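I'm done with open-plan living

Every house listing I've read since December brags about the same thing: "We knocked out the walls!" Well, put them back, please. I grew up in a house with 9 doors and I loved every one of them — even the pantry door that stuck all summer.

My husband and I rented one of those big airy places in Molby for 2 years. It was lovely for the first week or so. Then I fried fish, and the couch smelled like fish. He watched a ball game while I was on the phone with my mother, and she got to hear the whole thing (she still brings it up!).
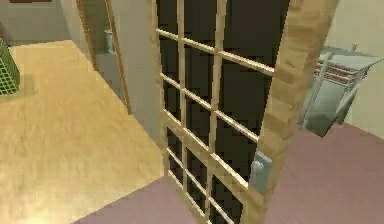

A glass-paneled door with a light wood frame. More of these, please.

People tell me doors make a home feel small and dark. Fine, so put some glass in them! You can still shut one and read your book in peace. My old neighbor Anselmo Sotelo is 63 and just had a wall built back between his kitchen and den, and he says he sleeps in his chair now like he used to. I believe him — and I'm getting quotes for mine this spring.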